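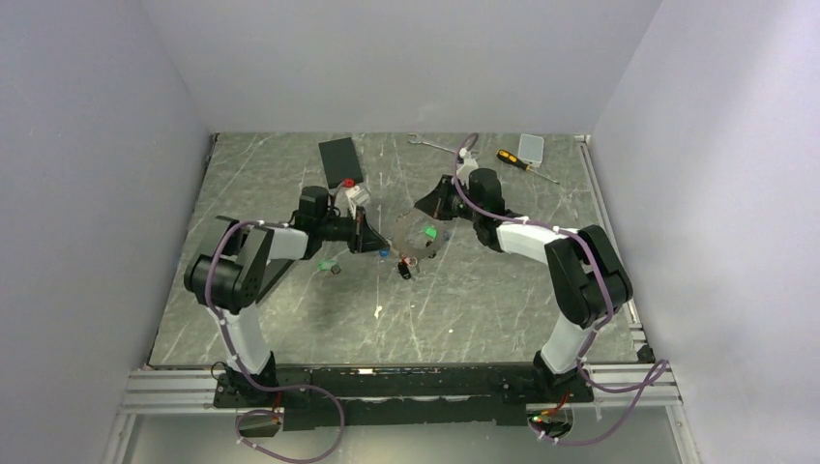
# Two-arm tables: questions about the rules

These answers are for everybody who works at the two-arm tables in Stustthorpe, also for guests from Ferkitz. Please read them before your first session. If your question is missing, write it in the paper book by the door and we will add the answer in May.

## Before you start

**Do I need a permit to run the arms?**

Yes. You get it after the short course and one session together with a permit holder. The permit is valid for Stustthorpe only. If you have learned at Ferkitz, you can skip the course, but the session is still required.

**May I keep hand tools on the table?**

Only along the far side, and only the tools which belong to that table. A wrench and a screwdriver are fine there. Knives and open blades are never allowed, also not for one minute.

**What about small things like rings, tags and key fobs?**

They are work objects and they may lie in the middle, within the reach of the grippers. Your own keys stay in your pocket or in the locker. We have had to open the base of an arm once to find a house key, and it took the whole Sunday.

**How must the cables run?**

Each arm cable follows its arm and is held with ties. Leave enough slack that the arm can turn its wrist fully. Before you power on, move each joint slowly by hand and look if the cable pulls anywhere. A missing tie must be replaced first, then you can work.

## During the session

**Can both arms move at the same time?**

Yes, if the Lisar profile is loaded. In this profile the speed is limited to 59 percent and the arms keep a set distance from each other. Without the profile you move one arm and the other one stays parked.

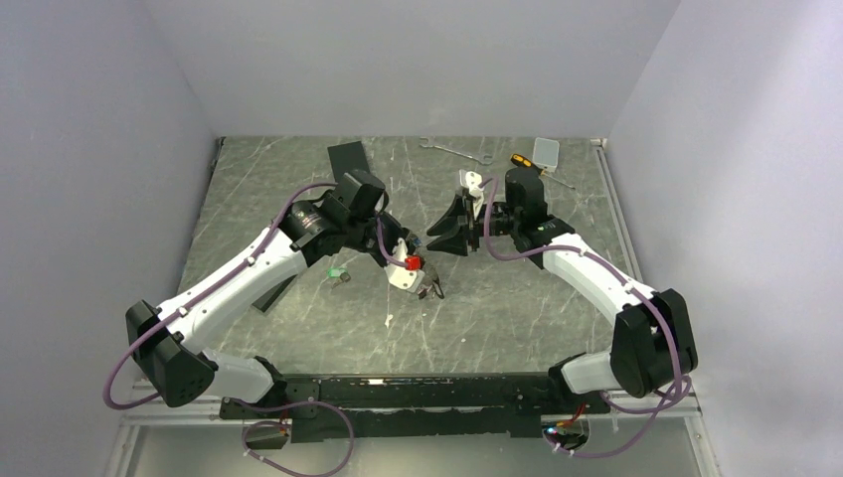

*Both arms over the worktop, with the right gripper open. Wrench and screwdriver are at the far side.*

**Something has fallen out of the gripper. May I pick it up?**

First press stop and wait until both arms stand still. Then you can reach in. Pause on the screen is not the same as stop, because a paused arm can start again by itself. This is the rule that is broken most often: of 109 notes in our book last year, 78 were about it.

**Where should I leave the gripper when I take a break?**

Open, empty and above the table surface. A closed gripper that presses on the worktop will wear out its tips. For a break longer than 9 minutes, please power off.

**Is it allowed to work alone?**

In the daytime, yes. After 6 p.m. there must be a second person in the room. This person does not need a permit but must know where the stop button is.

## Afterward

**What do I write in the log?**

Your permit number, the table, the profile and every stop, also the stops without damage. You don't have to explain who was guilty. We only want to know what happened.

**Who may change the limits in a profile?**

Only the Baumgart workshop. If a limit is too strict for your task, send them a request with the name of the profile and the value you need. Please do not copy a profile and edit the copy, even for testing.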